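Re-tracking the drums for the Inskip EP

07/06/2023

The Inskip EP was supposed to be finished in December. The guitars were, the bass was, and the drums were good enough that I signed off on them and moved to mixing. Then I spent a few weeks trying to make the snare on the second song sit anywhere at all, gave up, and booked the room again. These are my notes on the second set of sessions, mostly so I can find them later.

The problem with the first takes was bleed. The hi-hat was louder in the snare mic than I wanted, and any compression past a light touch brought it up further. Gating helped on the backbeats and destroyed the ghost notes. I tried sample replacement for one evening. It lined up fine and sounded like a different band.

The room is the same one as before, on the upper floor of the Skusar building. It has a low ceiling, a hard floor and one wall with windows. Last time I put the kit in the corner farthest from the door because it left space for the amps. This time there were no amps to place, so I moved the kit out by over 3 feet from both walls and turned it to face the long side of the room. The low end of the floor tom evened out right away. Before, there was a build-up near 90 Hz that I had been cutting on every single track, and I now cut it on one.

Mic list, for anyone who keeps such things: a dynamic inside the kick, a second one on the resonant head, one dynamic on top of the snare, nothing under it, one each on the toms, a spaced pair of small condensers overhead, and a ribbon at knee height in front of the kit. I measured both overheads to the center of the snare with a cable and matched them. The ribbon went through the Grollix preamp, which has a fixed high-pass at 60 Hz that I can't turn off. For a mono room mic I don't miss what it removes.

The snare mic took most of a morning. I had been aiming it across the drum with the hi-hat off to the side, where a cardioid rejects some but not a lot. Turning the stand so that the back of the mic pointed at the hats cost a little stick attack and got rid of enough cymbal that I could compress normally. I also raised the hats, and I asked for a lighter pair of cymbals. The lighter pair mattered more than anything I did with the stand. 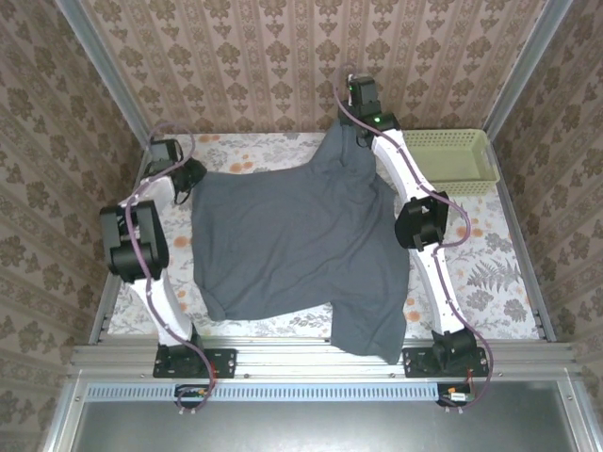 Damping came next. The first sessions used gel on everything, which made the toms short and made them all sound like the same tom. For these I took the gel off and started from open heads. The rack tom needed nothing. The floor tom rang into the next bar at the slower tempo, so a small piece of felt went near the rim, taped on one edge only so it lifts when the drum is hit and settles afterward. The kick has a folded blanket touching the batter head and not the front one.

Tuning was by ear with a drum key and a lot of patience. I know there are gadgets. I used one for a year and found I was chasing matching readings at each lug on heads that had already stretched unevenly. The snare went up a whole step from where it was in the first takes, which moved it clear of the rhythm guitar, and I wish I had checked that against the guitar part before tracking anything the first time.

We played to the existing guitars, with the click low in the headphones. Overdubbing drums last is backwards, and it shows in one place: the guitars rush slightly into the chorus of the third song, and a drummer following the click lands behind them. I built a tempo map from the guitar track for those bars. It took longer to make than the song took to record. The map drifts up by a small amount before the chorus and comes back down in the first bar, and nobody who has heard it has noticed.

In total we kept 11 takes across the whole EP, and each song is edited from two at most. All edits are at bar lines with short crossfades. No quantizing, apart from a single kick in the last song that was early enough to sound like a mistake.

The session files are on Uvport now, at the original sample rate, with the old drum tracks kept in a muted folder at the bottom. I named the new tracks the same way as the old ones with a 2 on the end – this was a bad idea, and the first bounce I made had the old left overhead in it against the new right one. If you download the stems, take the second upload.

Mixing starts again next week. The kick is still a bit clicky against the bass on the first song, and I haven't decided whether that is the beater or the position of the inside mic. I have a felt beater on the way, and the room is free for one more evening if it comes to that.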